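## 4. Settling your Wavholm worm composter in

By now the trays are stacked, the tap is snug, and you're probably eager to tip the worms in. Give it one more evening, please – they'll be much happier in a bed that has had time to rest.

1. Soak the coir block in a bucket of lukewarm water until it crumbles easily in your hands.
2. Squeeze out a handful. You want a drop or two between your fingers, and no stream.
3. Spread the coir in the lowest working tray and scatter a cup of garden soil over it.
4. Put the lid on and leave everything overnight.
5. Next day, lay the worms on top with the lid off and a lamp on nearby. They'll burrow down on their own.
6. Add 300 grams of chopped vegetable scraps, tucked under one corner of the bedding.

**Note:** Wait 8 days before the second feeding, even if the first one seems to be vanishing nicely. Didier Chevalier, who wrote the first edition of this guide, liked to feed on a Wednesday so he wouldn't forget, and plenty of us still do.

**Caution:** Keep the composter out of direct sun. Above 97 °F the worms are in real trouble, and a closed porch in June can get there by lunchtime. They like it near 70 °F best.

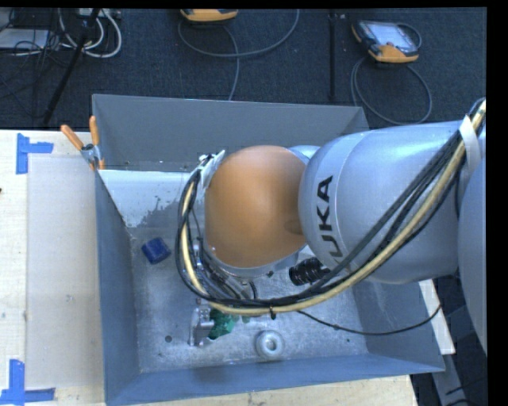
Worms don't mind an old container one bit, so if you're moving up from the Wavholm to something homemade, do look at what you already have in the garage. Flared, sloping sides are handy for forking through the bedding, and a metal floor as scuffed and mottled as the one in this big grey bin is no reason to pass a container by. Rust flakes are another matter – brush those out first. You'll also need to add drainage if there isn't any, and a lid that lets in air.

For harvesting the castings, go on to section 5.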